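Garment Handling Cells: Frequently Asked Questions

Midside Textile Services — Working rules for the folding benches
Last reviewed August 25, 2026. Questions to Filipa Bettencourt, bench safety lead.

Who do these rules apply to?

Anyone who runs, teaches, cleans or repairs a two-arm folding bench at Midside. That includes visitors from Hiso and agency staff. If you only walk past the benches on the way to the press room, you need the yellow line rule and nothing else: stay behind it while an arm is powered.

Do I need training before I touch a bench?

Yes. The basic session takes one morning and Hjalti Hafþórsson signs you off. Teaching new folds is a separate sign-off. Having one does not give you the other.

Which standards are these based on?

We read the general industrial robot safety standards and our own risk assessment side by side, and wrote down what a person at the bench has to do. Where this page is stricter than the standard, follow this page. The risk assessment is in the binder at the Flunberg site and on the shared drive. Ask for the current copy — the July one replaced all the others.

Where should the gripper take hold of a garment?

At a corner or a hemmed edge, with as little cloth between the tips as will hold. A deep bite drags the layers underneath and leaves a crease that the press may not take out. Check that the tips meet squarely before you let the arm lift.
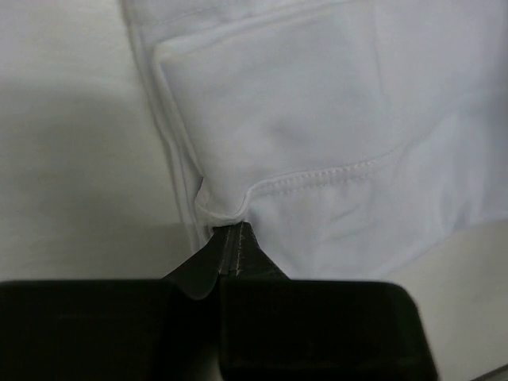
Corner pinch on a folded white cloth, just below the stitched hem.

What if the gripper picks up two layers?

Stop, open the fingers, back the arm off and start the pick again. Do not pull the second layer free by hand while the arm is holding. On thin whites the extra layer is hard to see, so look at the edge of the pinch from the side before you carry on.

How often are the gripper tips checked?

At the start of every shift, and again after 3000 picks. The counter is on the bench screen. Run a scrap of thin knit between the tips. If it snags, the tips come off. Light scuffing is fine. A burr or a chip is not, however small. Write the count in the log even when nothing was changed. Oluf Thorlacius reads the log and he will ask.

Can I use a tip that looks worn but passes the snag test?

Yes, if it also closes evenly along its length. Note it in the log as "worn, passed."

What has to be clear before I start a run?

The board between the two arms should have the garment on it and nothing else. Pens, tape, phones and coffee go on the side shelf. Start the garment near the middle, where both grippers can reach it without stretching, and keep it back from the crossbar. Check that each cable has enough slack for the arm to reach full travel and that no loop can drop between the fingers.
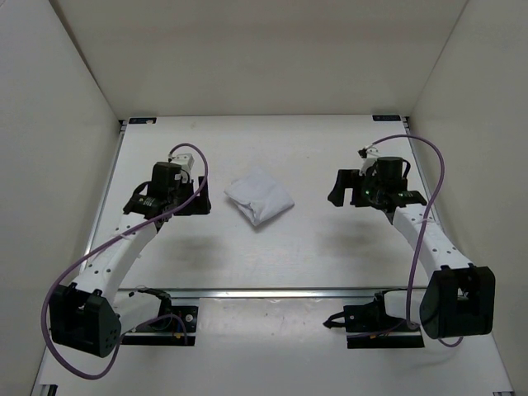

Cable ties on the links get a look at the same time. They should hold the cable without pinching it. If one has slipped, move it back before you power up. If one is missing, replace it and log it. A cable that has been nicked takes the bench out of use until maintenance has seen it, even if everything still runs.

May I reach in while the arms are holding still?

No. An arm that is not moving may be waiting for its next command. Press the hold button, wait for the screen to say HOLD, and then reach in. For anything longer than straightening a garment, power the bench off and hang your tag on the switch.

Can one arm be left powered while I work on the other?

No. The two arms share the same space and are treated as one machine.

What counts as an incident?

Any contact between an arm and a person, any contact between the two arms, and any torn garment. Report it on form 598 before the end of your shift. A near miss goes on the same form. You will not be in trouble for filing one.

Do the rules change for customer garments?

The handling rules are the same. Customer pieces also need a tag scan before and after, and the piece goes back to the same bin it came from. Test cloths stay in the Zoubi bin and never go out to a customer.

How long are run records kept?

Eight years for incident forms. Ordinary shift logs are kept until the next yearly review.

Who can change a rule on this page?

Send the change to Lærke Hafstein with the reason and the bench number. She goes over it with the shift leads, and Filipa approves it. Until the page is updated, the old rule stands.

Who do I call if a bench will not stop?

Hit the red button first. Then call extension 2078. It is answered on all shifts.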